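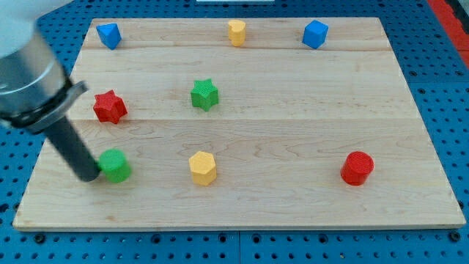

18 Jan 2018

Second go at the walnut dye, and I must say I'm fonder of it than I was of the first. I simmered 42 g of hulls for two hours, let the pot sit overnight with the lid on, and strained it through the old muslin this morning - lovely deep brown, smells like a wet garden. Puspita thinks the Kundcombe wool takes the color better than the Skondness, and looking at the two skeins by the window I have to agree with her, though I'd like to see them again once they've dried. Facundo, if you get to the rinsing before I do, please keep the water lukewarm and save me the last of the bath for the cotton.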